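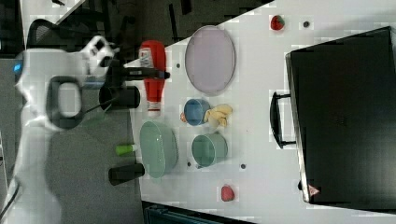 Tiina Räsänen doesn't expect many people to finish Trekex on the first try. "Most players will lose their caravan before Jastthorpe," she says. "You can go back two days and try another road."
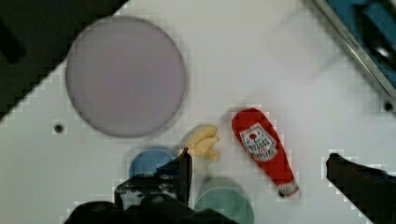 The trading game opens its beta in November with 4000 keys, all of them free. The map has 208 towns, and prices in each one move on their own - even Dunley, where every player starts. 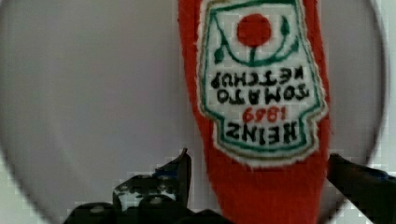
Two factions at launch are enough, according to Räsänen, and a third would have pushed the beta into spring. "We had one half built. The trade routes kept breaking."
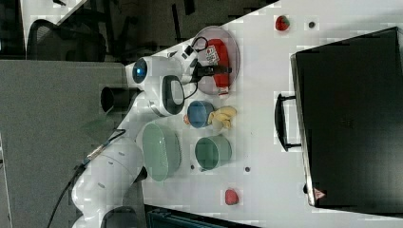

Interview by the Nurmi games desk
November 2024

Guild banks are still missing. Räsänen wants them in before the beta ends, along with a mail system. "Mail comes first," she says. "Testers ask for it every week."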